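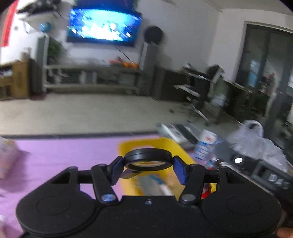
Prandcombe Apple Notes, version 2

README, last updated 7 Oct 2026

What you get

Tasting and keeping notes for 200 apple trees growing in and near Prandcombe, written down by the people who pick from them. It started in 2019 as a shared notebook in the shed at the Gronurside orchard, and it has grown into something I'm very fond of. There are old friends in it (Bramley's Seedling, Ashmead's Kernel, Egremont Russet) and a good many trees that have no name at all beyond "the one by the gate" - and those are often the best reading!

The notes cover when the fruit was picked, how it tasted on the day, how it was stored, and how it tasted again later in the winter. That second tasting is the part I would point you to first. An Ashmead's Kernel in the week it comes off the tree is sharp enough to make your eyes water, and by December it can be the loveliest thing in the house.

Files

trees.csv has one row per tree, with its tree code, variety if known, rootstock if known, and which way the ground slopes.
tastings.csv has one row per tasting. Most trees have several.
storage.csv says where the apples were kept and what they were wrapped in.
words.txt is the list of tasting words people used, with spellings tidied. I left in "pear-droppy" and "like the smell of a new tennis ball" because I couldn't bear to lose them.

All the tables are plain comma-separated text and open in any spreadsheet. If you use Veltum, import tastings.csv with the tree code set to text, or it will strip the leading zeros and nothing will join up. I lost an evening to that.

The columns people ask about

sharp and sweet: both run from 0 to 8. The scale is the Nazarenko card, the little printed strip that hangs in the Gronurside shed, and the two scores are given separately. An apple can be high on both, and a good russet usually is.

texture: free text. Please don't try to turn it into a number. "Crisp then woolly" is a real and useful answer.

cooked: yes, no or blank. Blank means it wasn't tried, so don't count it as a no.

kept_weeks: whole weeks between picking and the tasting. A zero means eaten under the tree, or as good as.

variety_sure: yes, probably or guess. The guesses are honest ones made from books, so filter them out if you are doing anything serious with variety names.
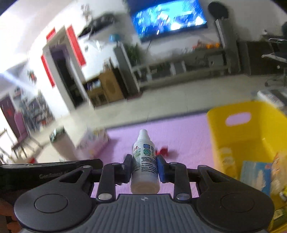
One reader wrote in to ask whether the early scores could be trusted at all, given that the first pickers had no card to score against and were just putting down whatever number felt right. It's a fair point and I'm glad it was raised. Every row from before the card has scale set to "none". I haven't adjusted those numbers, and I would use them only to compare apples tasted by the same person. The words beside them are as good as any in the set.

Known gaps

Cookers are thin on the ground. People pick them, stew them and forget to write anything.

Late keepers lean towards the careful households, the ones with a cold larder and a stack of newspaper. If you find that a variety keeps wonderfully, check storage.csv before you get too excited. The same apple in a warm kitchen is a different story.

Trees on the north slope were visited less, as the lane floods. There is also some doubt over whether trees 041 and 114 are the same tree reached from opposite sides of a hedge. I've kept both for now.

Perry pears turned up in version 1 and have been taken out. They deserve their own set and I would dearly like to see somebody make it.

Changes in version 2

Storage notes moved into their own file.
Weights dropped, because kitchen scales varied so much.
Picking dates now all written the same way round.
Tasting words checked against the handwritten pages, with a few happy corrections ("mucky" was "musky" all along).

Using and adding to it

Use the notes for anything you like, and please say where they came from: "Prandcombe Apple Notes, version 2" will do. Tasters are shown by a letter only, and house names have been removed from the tree list, so please don't try to put them back.

New tastings are very welcome, especially second tastings of fruit already in the table. Copy the last row of tastings.csv, change what needs changing, and leave blank whatever you don't know. One apple is enough to be worth sending - a windfall too, so long as you cut round the bruise before you score it.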